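Farnska Family Rooms
Home play area check, living room

Unit: 14
Date: May 30, 2018
Checked by: Noémie Gill
Present: Renzo Bortolotti (tenant)
Form no. 2239
Ratings: OK / Fix / Watch

FLOOR AND PLAY SURFACE

1. Floor tiles sound, no chips or raised edges: OK
Comment: Grout worn near the kitchen side. No sharp spots felt.

2. Blanket or mat lies flat: Watch
Comment: The blanket has no grip backing and slides on the tile. Tenant was told a rug pad would help. He has one on order from Flisulport.

3. Walkway to kitchen clear of toys at end of play: Fix
Comment: Toys had spread into the walkway at the time of the visit. Moved during the check. Agreed that they go back in a box before cooking starts.

FURNITURE

4. Sofa stable, legs tight: OK

5. Throws and clothing kept off the seat edge: Watch
Comment: A child can pull a throw down along with whatever is on it. Fold or put away.

6. Dining chairs pushed in: OK
Comment: One chair rocks a little. Felt pad missing from a back leg.

7. Refrigerator door closes fully: OK
Comment: Papers taped to the wall next to it. Tape is fine, no pins or small magnets at child height please.

WINDOWS AND SUN

8. Blind cords tied up out of reach: Fix
Comment: Cord cleat loose. Shota Imai to refit.

9. Play spot out of strong sun: Watch
Comment: Sun comes right across the blanket. Move it back toward the sofa or lower the blind.

TOYS 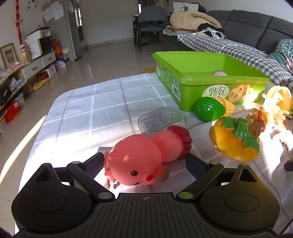
Photo: N. Gill / Farnska Family Rooms

10. Soft plastic toys free of splits: OK
Comment: Pink octopus squeezed and checked along the tentacles and collar. No tears.

11. Play food in one piece: OK
Comment: Melon half, corn, pumpkin and mushroom slices looked over. Leaves on the pumpkin are firmly attached.

12. Small parts: Fix
Comment: Ball in the green box to be tried in the small parts tester. I did not have it with me. Keep the ball on a high shelf until then.

13. Storage boxes without a heavy lid: OK
Comment: Green plastic box is open at the top. Run a finger around the rim now and then for cracks.

14. Packaging trays thrown out: Fix
Comment: Clear tray with two molded cavities still among the toys. Thin plastic can crack into sharp pieces. Recycle.

Items 3, 8, 12 and 14 to be done within 7 days. Send a note to Aoi Noguchi at the office when finished.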